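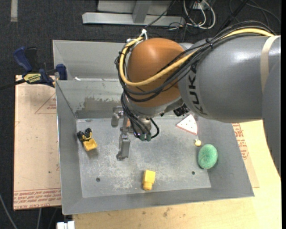 Loria Parts Sorting, second progress report
Monday, March 26, 2018
To: Sunita Van Dusen, Plasen Fund
From: Otis Van Dusen, site lead

You asked for plain answers this time, so I will start with the money. We have spent 64 percent of the grant and I can point to maybe half the results that the original plan promised by now. The rest is either late or, in my view, was never going to happen on the schedule we wrote down.

Bins. The plan called for replacing the plastic totes with sheet-metal bins with sloping sides, on the theory that small parts would slide to the middle and be easier to pick up. We bought 16 of them from Wilow. They are sturdy and they hold up to being knocked around, though the floors scuff and scratch. The theory I am less sure of. The slope only helps near the walls. Once a part reaches the flat floor it stays wherever it stopped, and when a bin is down to its last handful the parts lie well apart from each other. Those last few are the ones that eat up the time. The Wilow brochure talks about "complete emptying." I would like to see their numbers, and I have asked twice.

Floor holes. Sunita, you raised this at the last review. Small round holes in a bin floor are fine for large parts and a nuisance for anything narrow enough to catch in them. We have moved the narrow pins back to the old totes for now. That means we are running two kinds of container, which the plan said we would stop doing.

Mixed parts. The Lukumay study that we leaned on in the proposal used clean, new parts of one type. Our parts come in mixed and some are greasy. I do not think the study tells us much about this floor, and I would leave it out of the next proposal.

Sorting time. The day shift says it has gone down. The log sheets say it has gone down on 2 of the 4 part families and has not moved on the others. The day shift also changed its break schedule in the same stretch, so I would not put even the good half of that result in front of your board yet.

Cleanup. This went better than I expected. Scraps and sweepings are now cleared from the compartments at the end of each shift, and fewer odd bits are getting into the finished boxes. It cost us a brush and a checklist. I can't credit the grant for it.

Before May I want to do the following:
Rerun the timing with the old break schedule.
Try a shallow liner in two bins, paid for out of supplies.
Get a written answer from Wilow or stop ordering from them.

I am not asking for the next payment early. If the rerun shows no gain on the other part families, I would cut them from the project and return that share of the money. The spending sheet and the shift logs are attached.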